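I've been trying to drink more water since February, and I have opinions now.

It started with headaches. I'd get one at 3 in the afternoon, take something for it, have another coffee, and then wonder why I was still awake at midnight. My friend Titilayo asked how much water I'd had that day and I had to think about it for a really long time. The answer was the splash I used to swallow the pill.

So I went all in, the way I do with everything (see also: the sourdough months, the ukulele). I bought a huge bottle with times printed down the side, so it could scold me hour by hour. By 11 I was always two lines behind and chugging to catch up, and then I'd spend the whole drive home regretting it. I lasted 17 days with that bottle. It lives in the garage now and I use it to water the tomatoes.

## Small cups, lots of them

What worked better was going small! My aunt Ngozi keeps a little cup by every sink in her house and drinks one whenever she walks past, and she's been doing it as long as I can remember. I copied her. A small cup is nothing, you finish it before you've had time to get bored. I have one when I get up, one while the coffee brews, one when I come in from walking the dog, and so on until bed. Some days that's 7 or 8, some days it's four and I don't beat myself up.

I also pour from one cup into another when I want to split a drink with my son, who will only drink water if it used to be mine. Don't ask me why, he's five.
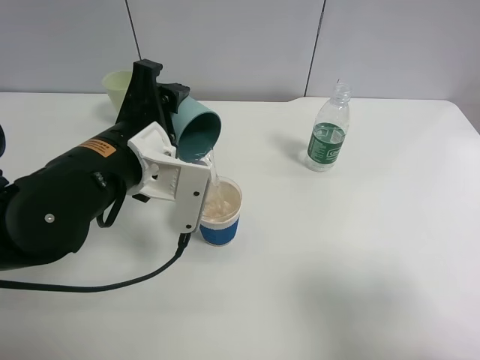
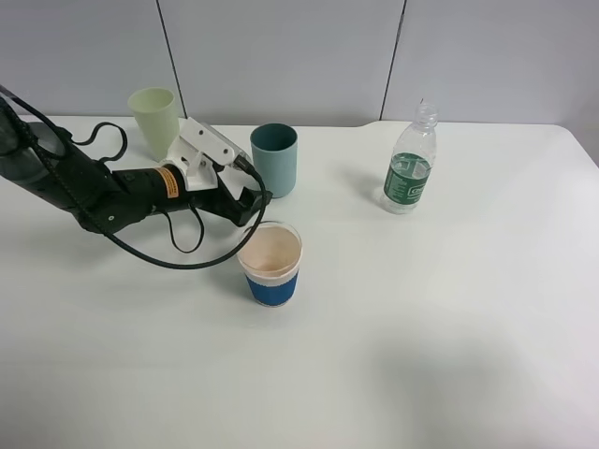
## Making it taste like something

I know, water is supposed to be fine on its own. Mine isn't. We have old pipes and the tap water here tastes like a swimming pool that's trying its best. I leave a pitcher in the fridge overnight and that takes the edge off. Cucumber is nice for one day and horrible on the second. Frozen raspberries are my favorite - they keep it cold and you get a snack at the bottom.

Obinna from work swears by a pinch of salt and a squeeze of lime. I tried it for a week and it just made me want chips.

## What I've given up on

Apps, mostly. I had one with a cartoon plant that wilted if you didn't log your drinks, and I felt so guilty about that plant that I started lying to it. I also gave up on warm lemon water first thing in the morning. I'm sure it's lovely for people who wake up calm.

The headaches are down to maybe one every couple of weeks, though I did cut back on coffee too, so I can't swear it's all the water. Next I want to try making my own iced hibiscus tea, which Ngozi has promised to teach me over the holidays. If you have a version that isn't loaded with sugar, leave it in the comments!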